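Zorkero Phone Repair, Lindska Street shop
Bench and battery safety check
Monday, October 17, 2022

Item 1. Battery drop-off bin. PASS
Lid closes, sand bucket next to it, sand in the bucket. In March it was mostly gum wrappers, so progress.

Item 2. Swollen handsets. FAIL
Two Lakau phones with bulging backs were found in the returns drawer, under a stack of screen protectors. They go in the fire bag the same day they arrive. The bag is the big silver thing with "fire" written on it.

Item 3. Charging shelf. PASS WITH COMMENT
All 46 ports tested, all live. Phones were stacked face to face on the lower shelf like pancakes. One layer only, please. Unplug at 60 percent if the handset is staying overnight.

Item 4. Heat mat. FAIL
Dial says 60, probe says 132. One of them is lying and I'm siding with the probe. Tagged out until Brandão sends a new thermostat.

Item 5. Work surfaces and leads. PASS
Tops wiped down, no solder splashes. Cables should hang clear of the knees and be checked for nicks every Monday before opening.

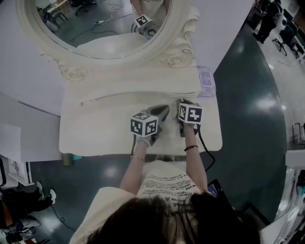 Cream-white table, drawer with round knob.

Item 6. Drawers. PASS WITH COMMENT
Blades now have their own tray. Somebody has labeled it "spoons." Relabel.

Item 7. Solvents. PASS
Caps on, fan runs, window opens. The fan still sounds like a goose, but noise is on a different form.

Item 8. Extinguisher. PASS WITH COMMENT
In date, pin in place, being used as a coat hook. Move the coats.

Items 2 and 4 to be fixed before the next check. Leave this sheet on the clipboard by the back door, where the last one was supposed to be.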